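Category: Dive Leader Course / Class Notes

Session Four: Finding Your Way Back

Notes by Lorraine Rudd, to go with the evening class at the Flendley dive center. Bring your own compass in November. The rental ones have a bubble in them and a grudge.

We ended the last session on natural navigation and ran out of time before the part where it fails. So we pick up at the reef wall, with the wall on your left going out and on your right coming back. This works beautifully as long as the wall is one wall. At Bañuelos Point it's a series of fingers with sand in between, and every season someone follows a finger out, goes around the tip, comes down the other side, and believes in complete good faith that they're heading home. They've kept the wall on the correct side the entire time. They're also one gully over from the boat.

What to notice on the way down

Most getting lost happens in the first two minutes, when everyone is fiddling with a mask. Before you leave the bottom of the line, stop and take in four things: the depth at the line, the direction of the sand ripples, where the light is coming from, and one landmark you'd know again from the other side. People skip the last few words of that. A coral head looks like one thing going out and like a different coral head coming back, so turn around and look at it from the return direction before you swim away from it.

Good landmarks are big, odd, and attached. An anchor is good. A gully that bends is good. A large grouper is a wonderful animal and a poor landmark. In last year's class two divers built a whole route on a resting nurse shark, and I have kept the slate.

Ripples in the sand mostly run parallel to the shore in shallow water, with the swell crossing them at something like a right angle. If you swim across the ripples and it's getting deeper, you're going out. If you swim across them and it's getting shallower, you're going in. Below 20 meters or so at our sites the ripples fade and you can't lean on them. Light is useful early and late in the day and close to useless at noon, when the sun is straight overhead and helpfully coming from everywhere.

The compass

Hold it level. If you tilt it, the card sticks, and a stuck card is very steady and reassuring and tells you nothing. Hold it straight out in front with the lubber line running down the center of your body. The compass can point perfectly while you swim sideways like a crab, so the line of your body matters as much as the needle does.

Keep it away from your dive light, your tank, and your buddy's tank. Wenceslao, who drives the Inero, likes to set people's compasses down on the engine cover while they gear up. Take your bearing somewhere else.

Setting a heading on the surface: point the lubber line at where you want to go, let the needle settle, turn the bezel until the index marks sit over the needle. Then write the number on your slate. You will be sure you'll remember it, and then you'll see a turtle.

The reciprocal heading is the one that brings you back. If your outward number is less than 180, add 180. If it's more, subtract it. Do the arithmetic on the boat. Divers who do it at depth tend to get an answer that's close, and close over a long swim means surfacing among somebody's lobster floats.

Kick cycles

One cycle is one full kick with both legs, counted each time the same leg comes down. To calibrate yours, swim the measured line we lay in the shallows, at the lazy pace you'd use to look at fish, and count. Do it three times and take the average. Your count will be different in a borrowed pair of fins, so do it again if you change them.

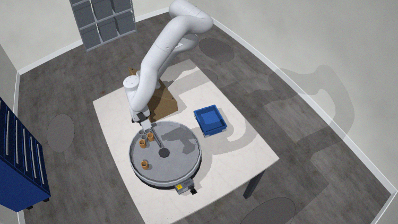 White robot arm over a round gray turntable, computer rendering.

Counting only works in still water. With the current behind you, each kick buys more ground, and with the current in your face it buys less, and the same number of kicks out and back puts you in two different places. Start into the current whenever you have a choice. If you have no choice, use time and gas as your limits and treat the count as gossip.

The square, and why yours isn't one

You'll swim out, turn right, swim, turn right, swim, turn right, swim, and arrive at your starting point. That's the theory. In practice nearly everyone has a strong leg and drifts toward the weaker side, and nearly everyone overshoots on the corners by continuing to glide while admiring the new heading. Stop fully at each corner. Let the needle settle. Get your buddy's okay. Go.

In the pairs exercise one diver navigates and the other watches depth, time, and gas. The watching diver doesn't navigate. This is the hardest instruction in the course for certain personalities. If you're sure your partner has it wrong, signal "stop," show your own compass, and work it out on the slate. Tugging someone by the fin is not a recognized signal, whatever your previous instructor did.

Crossing a current

Suppose you want to go due east and the current is setting south. If you aim due east you'll travel in a lovely diagonal and land well south of the mooring. There are two ways around it:

Aim off. Point a little north of east and let the current carry you onto your line. You have to guess the amount, and guessing improves with practice and with humility.

Hop between marks. Sight along the compass to something fixed on the bottom, swim to that, stop, sight again. Slow, accurate, and dull. Use it in poor visibility, where the next fixed thing is about an arm's length away and you'll get plenty of practice.

There's a third trick if the mooring sits on a reef edge. Miss on purpose. Aim clearly upcurrent of the boat, hit the edge, and then you know which way to turn and you have the water helping you. Aim straight at the boat and miss by a little, and you'll reach the edge with no idea whether it's left or right. Jana Reinholz taught me this at Brarnau after I'd gone left.

When you don't know where you are

Everybody gets here. Jana had 451 dives in her log the afternoon she surfaced next to the wrong boat, climbed its ladder, and was offered lunch. The steps are the same at any level:

1. Stop. Swimming faster gets you more lost sooner.
2. Check gas, both of you. We turn any training dive with enough left to be on the surface holding 1000 psi, and the time spent hunting for the mooring comes out of the same tank as everything else.
3. Ask your buddy. They may have been waiting politely.
4. If it's allowed at the site and there's no traffic overhead, ascend slowly, make your stop, send up your marker, and take a bearing on the boat from the surface.
5. Decide up there how you're getting back. A surface swim is undignified and perfectly fine. If the current is running, stay put, stay together, and let the boat come to you.

What you don't do is go up, take a look, and drop back down for a second try, then a third. Bouncing up and down like that is bad for your ears and worse for the rest of you, and the skipper can see you doing it.

Briefing your group

Rosário Falcão will take this part again next session with the site boards. For now, a navigation briefing needs a direction, a landmark, a turn point, and what to do if separated. Draw it with north at the top, or else with the shore at the bottom, and say which. Araceli's map from the spring class had both on one board, and the group split up accordingly.

Before next time

Calibrate your kicks and bring the number. Draw a site map from memory after your next fun dive, then compare it with your buddy's before either of you makes corrections. Read the chapter on tides, at least as far as the diagram with the two bulges. If your bezel is stiff, soak it in warm fresh water overnight and work it back and forth. No grease.

Boat list is on the back of the classroom door. The Inero leaves the dock at eight and Wenceslao's watch is fast.

Flendley Dive Center | Class notes may be copied for students | Contact the office | Back to top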